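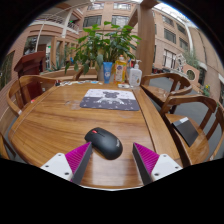

*Fig. 2 – Mouse with red scroll wheel, mouse pad behind*

## Setting up your mouse spot

I've done this on more desks than I can count, and it's a five-minute job.

1. Wipe the table and let it dry. I do mine with the mouse and pad both lifted off.
2. Lay the pad flat, picture the right way up for you.
3. Pop the mouse on the pad, buttons pointing away from you, and give the wheel a quick spin.

**Note:** a shiny tabletop can make the pointer jump – so do use the pad!

**Caution:** keep bottles and tubes at the far end, caps shut.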